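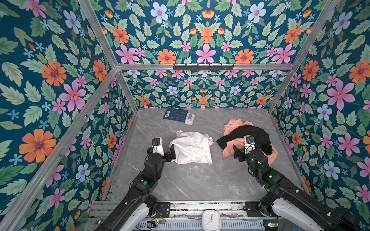
Unit 4: Habit Change in Midlife

Handout for the evening section, Ornasar Adult Learning. Revised Mar 28, 2023.

4.1 Terms

A habit is an action tied to a cue and repeated until it needs little thought. A routine is a set of actions done in order. Routines may contain habits, but a new routine still takes attention. Keep the two terms apart in your written work.

4.2 The log

Record one behavior for 36 days. Each entry has 2 parts:

- the cue (time, place or preceding action)
- the action, marked done or not done

Do not record mood in the log. Mood goes on the separate Josilus sheet.

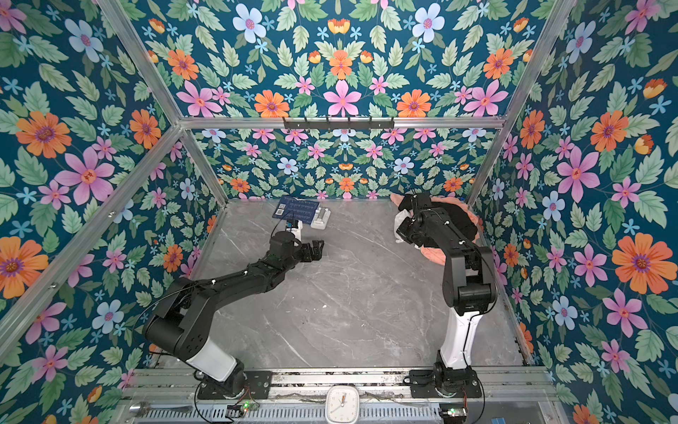
4.3 Missed days

A missed day is entered as a blank - do not fill it in later from memory. Two blanks in a row call for a change of cue. Leave the action as it was.

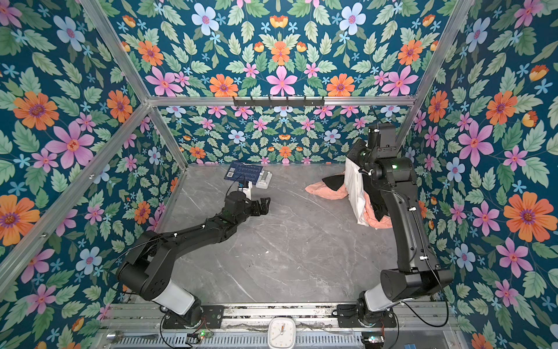 Can two habits be started in the same week?
Only one goes in the log. A second may be started, but it will not be reviewed in class.

4.4 Career change as a case

Large decisions are not habits. The steps leading to them can be: reading job listings after breakfast, or practicing a craft for a fixed period each evening. List the steps first, then assign a cue to each.

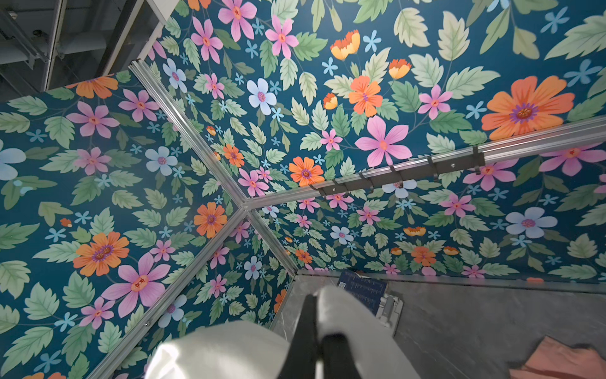 Oosthuizen objects that a fixed cue fails for people on rotating shifts, and suggests tying the action to waking up instead of a clock time. Either form is accepted in the log.

Reading for 4.5: Imus workbook, page 278.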